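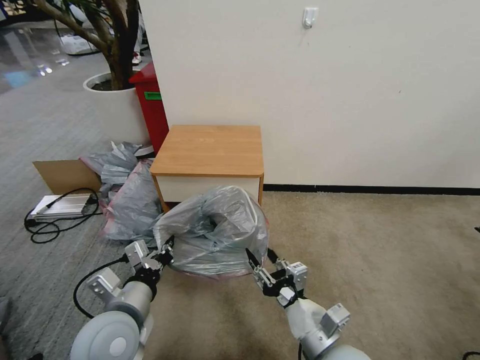
It is the one match you can hear from the ferry, a supporter of many years once told the Taltport matchday program, and the remark has been repeated in accounts of the Promen Derby ever since.

The Promen Derby is a soccer match between Taltport Athletic and Emine Rovers, two semi-professional clubs from opposite banks of the same river mouth. It takes its name from the Promen, the narrow strip of reclaimed land between the two towns where the first games were played. The clubs have met 182 times in all competitions, and the derby is widely enjoyed well beyond the two towns for its noise, its terrible weather and its remarkable run of late goals.

Contents
Origins
Grounds
The Đàm Shield
The 2019 match
Supporters
Records

Origins

Both clubs grew out of works teams. Taltport Athletic was formed by dock clerks and rope makers, and Emine Rovers by men from the cannery across the water. Neither town had a flat field of its own, so both teams shared the Promen, which flooded at spring tides and drained toward the Emine end. Captains who won the toss nearly always chose to attack downhill in the second half, and early match reports speak with real delight of forwards sliding the last few yards into the goal.

The first recorded meeting finished 3–3 and was stopped after 80 minutes when the tide came over the touchline. Both clubs claimed a moral victory. A replay was arranged for the following October and Emine won it by a single goal, scored directly from a corner kick. Taltport protested that such a goal was not allowed under the rules of the day. The protest was upheld by the county association, but Emine had already held its celebration dinner and still lists the game as a win. The two clubs' totals have never matched as a result.

League meetings began when both sides joined the Coastal Combination. They have played in the same division for most of the years since, with one long break when Emine dropped two levels and the fixture was kept alive through friendlies and county cup ties.

Grounds

Taltport plays at Lantern Road, a compact ground with a steep covered terrace behind the north goal. The terrace roof is low and made of corrugated metal, and it throws sound back onto the field in a way that visiting goalkeepers have complained about for decades. A seated stand for 800 spectators runs along the east side. It replaced an older timber stand, and the original turnstiles were kept and still work, a lovely touch for anyone who cares about old grounds.

Emine's home is Cannery Field. It is wider than Lantern Road and far more exposed, and teams that like to cross the ball early tend to suffer there. The wind usually comes off the water from the southwest. Emine sides have long been coached to keep the ball low in the first half and to shoot from distance in the second, a style known locally as "waiting for the weather."

The old Promen pitch is no longer used for senior soccer. Youth teams from both towns still play there in summer, and the slope has been partly leveled.

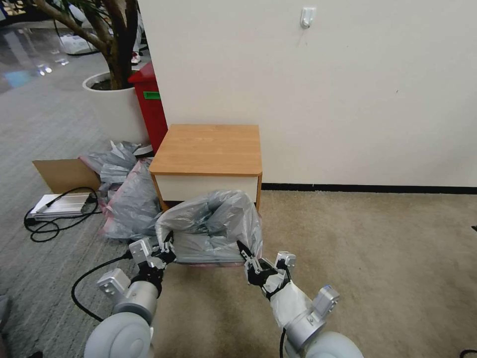 The Đàm Shield

Since the fixture settled into its modern form, the winner over two league games each season has been awarded the Đàm Shield. The shield was presented by the Đàm restaurant, which stood beside the ferry landing and fed both teams after matches no matter who had won. It is a round wooden plaque with a brass rim, and small brass plates for each season are fixed around the edge. When the rim filled up, a second, larger ring was added, and the shield is now too wide to fit in either club's trophy cabinet. Taltport hangs it in the bar. Emine keeps it behind the ticket office window, facing out, so that visiting supporters have to look at it while they pay.

If the two games finish level on aggregate, the holder keeps the shield. Away goals have never counted.

The 2019 match

The best-known modern derby was played at Lantern Road on January 6, 2019. Emine led 2–0 at halftime, having scored from a free kick and a wonderfully worked counterattack that began with a throw from the goalkeeper. Taltport changed shape after the break, moving to three defenders and pushing both full backs up level with the midfield. The first goal back came from a header at the far post. The equalizer was a volley from outside the penalty area that struck the underside of the bar, bounced down, and was given after a long talk between the referee and the assistant.

What followed made the game famous. Emine hit the post, Taltport had a penalty saved, and the rebound was cleared to the halfway line, where the Taltport left back returned it first time over everyone and into the net. The home side won 3–2. Emine supporters maintain that the ball for the second goal did not cross the line, and no television footage exists to settle the question.

Supporters

Away supporters traditionally arrive by ferry, and the crossing is part of the day. Taltport fans wear green and white; Emine's wear maroon, with a sprig of sea lavender pinned to the scarf when it can be found. The songs are mostly about the other town's food. Relations are warm by derby standards, and the two supporters' clubs share a coach to distant away games when fixtures allow. 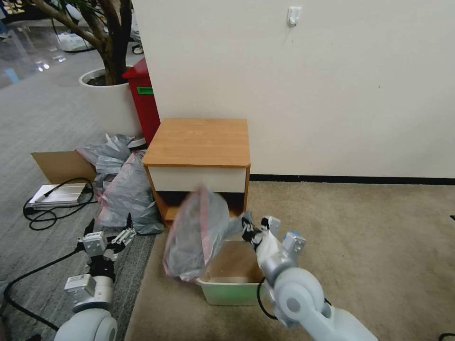

Records

Taltport wins: 80, by Taltport's own count
Taltport goals in league derbies: 217
Biggest Taltport win: 7–1, at Lantern Road
Biggest Emine win: 6–0, at Cannery Field
Longest unbeaten run: Emine, 11 matches
Most common result: 1–1

See also

Coastal Combination
Lantern Road
Cannery Field
List of soccer derbies played across water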